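ok so the Lunavport residency numbers finally dropped and im still reading. quick thread

1,184 foreign households got the investor permit last year. the target was 2,000. they were bragging about that target in October

the wealthy ones who do come mostly dont stay. 3 years of paper residency, a flat in Prutura with the blinds down, tax bill somewhere else 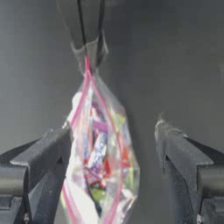

assorted wrapped candy, zip bag. thread continues

meanwhile 600 locals with real businesses moved their tax address OUT. same year. same report, way down in the annex, small font

Urbonaitė's paper called this back when the fee got cut. worth a reread if you can get past the paywal

Gilley says its all exchange rates. maybe some of it? but the rate was flat most of the year so idk

what I want to see is how many renewed. not applied, RENEWED. its not in the tables, I checked twice. emailed the ministry, got an auto reply

will add the charts tonite if the pdf stops crashing on me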